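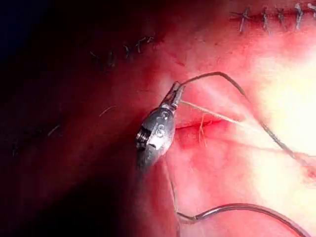
About Mitton

Mitton is a contract sterilisation and packaging firm serving hospitals, dental groups and device makers. The company was set up in 2000 by Harriet Strickland, who remains technical director. It employs 227 people on two sites.

What we do

Goods arrive at the Vetard site, where they are logged, inspected and sorted by material and load density. Steam is used for items that tolerate 134 °C. Heat-sensitive items go to low-temperature hydrogen peroxide. We do not offer ethylene oxide – customers who need it are told so at the quotation stage.

Each load carries a chemical indicator and a batch number. Cycle records are kept for 7 years and can be requested by the customer at any time during that period.

Packaging

Pouches, wraps and rigid trays are sealed at our Magsi site. Seal strength is tested at the start of every shift and after any change of roll or temperature setting. The clean room there has a floor area of 485 square metres.

Tracking

Customers follow their orders through Dirala, our own tracking system. It shows the current stage, the cycle used and the release status. Paper certificates are still supplied on request.

Visits and audits

Customer audits are held from January to November. The plant closes for maintenance in December – collections during that month are by prior arrangement only.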